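December 5, 2020
By the food desk

Ottmar Harms is already talking when I sit down. Flour on both sleeves, phone ringing. He runs Böttcher, the lunch counter in Stistow, and he's got maybe half an hour before the noon line.

"Dumplings first, then coffee," he says. "You can't talk about this place hungry." Potato dumplings, brown butter, a heap of red cabbage on the side. Very good. Heavy.

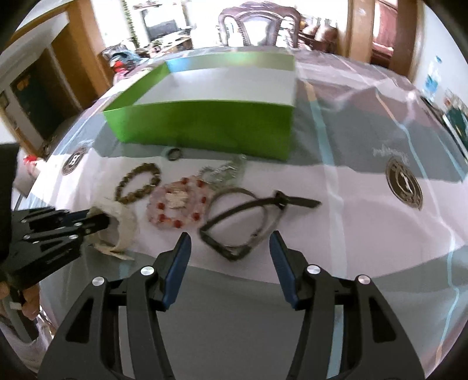 How many dumplings does the kitchen make in a week?

Last week it was 1,214, all rolled by hand, and Harms says he felt every one in his wrists.

He used to cook at Zuvard, a hotel dining room. White plates, small food. "I got tired of tweezers," he says. "I wanted gravy." The first menu had four things on it. Now it's nine, and he thinks thats too many.

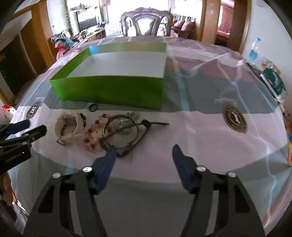
STISTOW, September. That was when he dropped the schnitzel. People were upset. One regular wrote him a two-page letter. "She was right, the pork was better than the chicken," Harms says. So back it came, pounded thinner, with lemon and a warm potato salad, and it outsells everything but the dumplings.
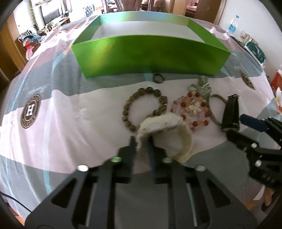 The soup is another story. He changes it daily and won't write it down. Split pea when I was there, smoky, lots of marjoram. Rye bread comes from Ivance, two streets over, and he buys it a day old on purpose. "Fresh bread just falls apart in teh bowl."

Any plans for dinner hours? "Ask my wife." Then the door opened and he was gone.

Contact us | Copyright 2020 | Back to top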